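Unit 6 handout: Measuring, recipes and the myth of the exact kitchen

Reading for this unit: the two recipe packets and the Golcombe hygiene sheet. Bring the packets to class. The hygiene sheet you can leave at home, but you need to have read it.

Last unit we looked at where written recipes come from and who they were written for. This time the subject is numbers. A modern recipe is full of them, and most students trust them far more than they should. I want you to leave this unit a little harder to impress.

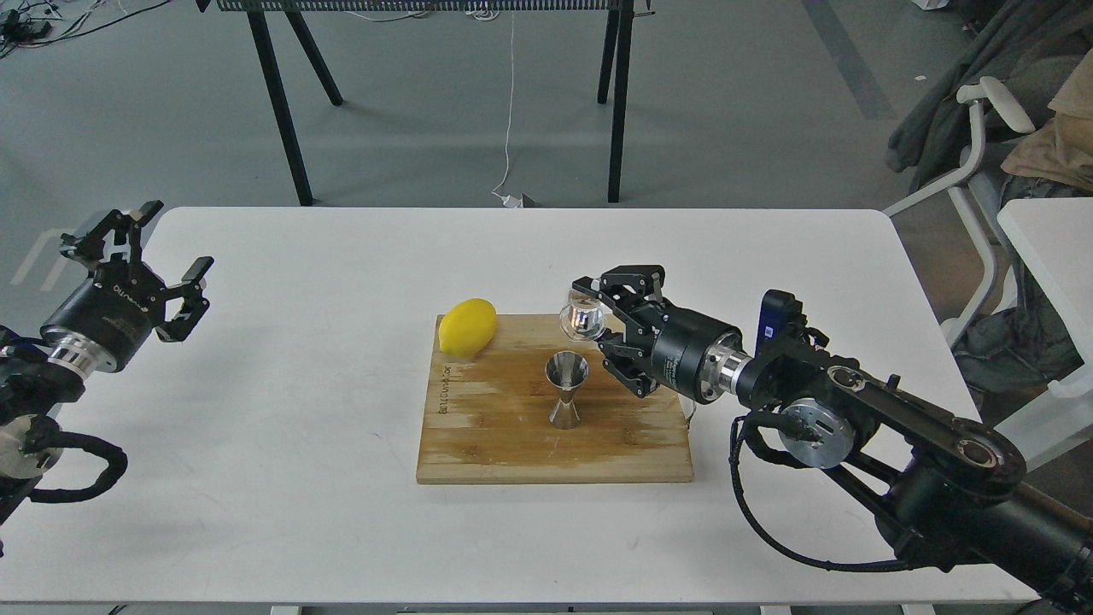

Written by the course instructor, Food and Drink in Print, Bindberg Evening College
Handout revised in December

1. What a number in a recipe claims

When a recipe says "juice of one lemon," everybody can see that it is vague. Lemons come in different sizes, some give up their juice easily and some don't. A cook reading that line knows to taste.

When a recipe says "30 ml lemon juice," the same cook often stops tasting. The number looks like it came out of a laboratory. In most cases it came out of somebody squeezing a lemon, pouring what they got into a cup, and writing down the nearest round figure. The lemon is still in there. It has been hidden behind a unit.

So the first question to ask of any measured recipe is what was held steady. Volume of juice is one thing. How sour the juice is, how sweet the syrup is, how much the ice melts, these are other things, and a recipe that fixes only the first has fixed very little.

2. Volume against weight

You will hear that weighing is always better. Be careful with this. Weighing is clearly better for flour, which packs down in the bag and fluffs up when you spoon it. Two people filling the same cup with the same flour can get quite different amounts. For water, milk or juice the gain is much smaller, and a poor scale at very low weights can do worse than a decent spoon.

The people who insist on scales for everything tend to be writing for readers who enjoy owning scales. That doesn't make them wrong about bread. It should make you slow to believe them about salad dressing.

3. The Nägeli packet

Packet A is taken from the Nägeli household booklet. Read it with a pencil. Note the following as you go.

Oven heat is given as "moderate" in the older pages and as a figure in the newer ones. Nothing else in those recipes changes. Ask yourself what a reader of the newer pages knows that a reader of the older pages didn't. My own answer is: less than it seems, because home ovens drift and the dial is a suggestion.

The sponge recipe asks for 300 grams of sugar in one printing and "a good bowlful" in another. The first is plainly more useful to a stranger. The second was useful to a person who owned the bowl. A lot of so-called vague recipes are exact in this way. The standard was sitting in the kitchen and never made it onto the page.

The yield lines ("serves six") have no basis that I can find. Treat all yield lines this way until shown otherwise.

4. The Anel packet

Packet B is the Anel drinks pamphlet, which was given away with glassware. It has to be read as advertising. I don't mean that it lies. I mean that it has a reason to make drinks look like a matter of equipment.

Look at how the pamphlet talks about ratios. It sets out sour drinks as two parts, one part, one part, and says this never fails. Then look at the recipes themselves. Several of them break the rule without saying so. If the rule never fails, why did the authors keep leaving it? The likely answer is that they tasted the drinks.
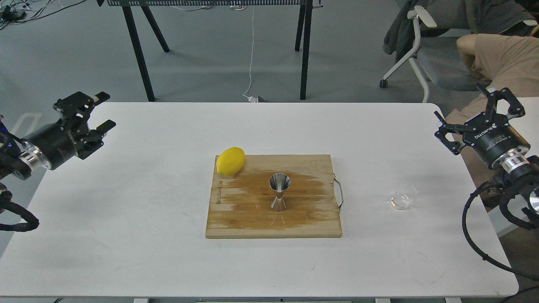 Fig. 2. Lemon and double-ended jigger on a cutting board.

A measure with two cups fixes two volumes and leaves the user to judge everything between them. Filling to the brim and filling to just under it give different amounts, and the narrower the cup, the less that mistake matters. This is simple geometry. The pamphlet does not mention it anywhere.

The pamphlet also claims that its recipes were "tested 217 times." Tested how? By whom, against what, and what counted as a pass? Was each recipe made 217 times, or was that the total for the whole pamphlet? An odd number like that sounds more honest than 200 would, and I suspect that is why it was printed. I can't prove it. Neither can they prove theirs, and they are the ones making the claim.

5. Precision and accuracy

These two words get mixed up in everyday talk, so here is the short version for the exam.

Precision is how closely repeated measurements agree with each other. Accuracy is how close they come to the true value. A cup that is marked wrong can be very precise. You'll get the same wrong amount each time, and your cake may turn out fine, since you have been adjusting the rest of the recipe to suit the cup for years.

This is why an old family recipe can fail in a new kitchen with "better" tools. People usually blame a missing secret ingredient. Look at the cup first.

6. Written work

Pick one recipe from either packet. In up to 700 words, say which of its numbers do real work and which are there for show. You must cook or mix it at least once. Change one number on purpose and report what happened, including if nothing happened. "No difference I could taste" is a perfectly good result and I'd like to see more of it.

Do not tell me that the recipe is "scientific." Do not tell me that your grandmother's version is better unless you made both.

Hand in on paper at the start of the next session, 6:30 p.m. Staple it.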